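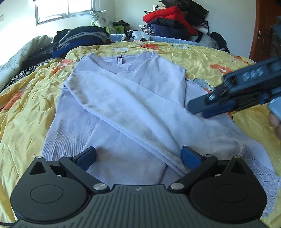 Lavender top on the yellow floral sheet, one sleeve folded across the front.

September 21, 2023
Ewan Katene

Print and sound notes, Flevdale reel restoration.

Reel 4 back on the bench. Ran it through the Kava at low speed with the gate open. Shrinkage is worse toward the tail than at the head, so the July measurement only holds for the first part. I've written the new one on the can lid and crossed out the old.

Splices: 14 in this reel, all tape, all yellowed. Redid the ones in the ballroom sequence. The one just before the letter is read out was a frame short on the picture side, and the gap matches the jump we could see in the old transfer. Left it alone — the missing frame may still be in the Ajayi print and I don't want to cut twice.

Scan: frames 1 to 1,350 done, then stopped. Flicker in the blacks during the carriage ride. Swapped the lamp, rescanned the last stretch, flicker still there. So it's in the print. Logged as printed-in, no correction at this stage.

Sound: optical track is cleaner than expected through the dialogue, bad under the orchestra. Tried the Utaline filter on the lightest setting. It took out the crackle and most of the cello with it. Off again. Will do the worst pops by hand and leave the hiss.

Subtitles: the list has 119 cards for this reel. Card 62 gives the bishop's line to the uncle. Checked against the script twice, the list is wrong. Card 80 stays up past the cut and should come off earlier.

Grading reference: the night interiors look too blue next to reel 3. Hold off until both reels are on the same monitor. Don't use the small one by the door, its whites drift.

Supplies: 3,000 ft of leader left on the shelf, enough for reels 5 and 6. Splicing tape low, one roll open.

Next: finish the scan, then pull the Ajayi print and look for that frame.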